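Kisance moves sorting of returned fittings to two-arm benches at its Pasholm workshop

Changes to staff duties take effect in January

PASHOLM – Kisance, which tests and repacks small electrical and plastic parts for trade customers, will move the sorting of mixed returns at its Pasholm workshop to two-arm robotic benches. The program, known internally as Grutasden, covers 643 part numbers in its first stage.

Sorting is currently done by hand. Staff empty each return onto a bench, separate cables, boxed goods and loose parts, and place them in colour-coded baskets for inspection. Under the new arrangement, the arms will carry out the picking and placing. Staff will prepare the benches, handle exceptions and make all decisions on whether a part is fit for resale.

The arms use parallel two-finger grippers. Each gripper approaches the work from above with its fingers open, and the opening is set according to the part class before the pick begins.

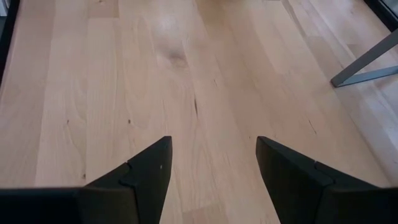

Will the benches reduce the number of people employed at Pasholm?
Kisance has committed to keeping all current positions for the length of the first stage, and hours will be unchanged. Sorting staff will be reclassified as bench operators once they complete a paid training course.

"The repetitive part of this job is reaching and placing, and that is the portion we have assigned to the arms," said Mireille Hoarau, operations manager at Kisance. "Judging the condition of a part stays with the operator. We have no plans to automate it."

Operators will also record failed picks. During bench trials, 1,655 picks were logged and 166 were referred to an operator for correction. Cables made up the largest share of referrals, and Kisance will keep manual sorting available for them until the gripping routine has been revised.

Each bench holds two arms on facing sides of a framed tabletop, with the baskets lined up along the front edge. 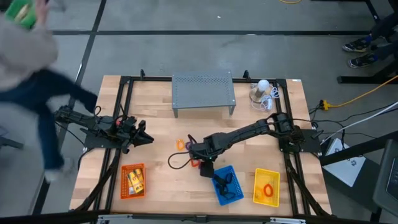

Training and safety

Training was developed by Loukia Liapis and Pascal Hamel of the workshop's process group. It covers bench set-up, stopping and restarting the arms, cable routing and fault reporting. Operators who do not wish to work at the benches may transfer to inspection or dispatch at their present rate of pay.

Workers' representative Sylvain Marchal said staff had asked for a written limit on the number of benches assigned to one operator. The limit has been set at two and will be reviewed after the first 1,000 operating hours.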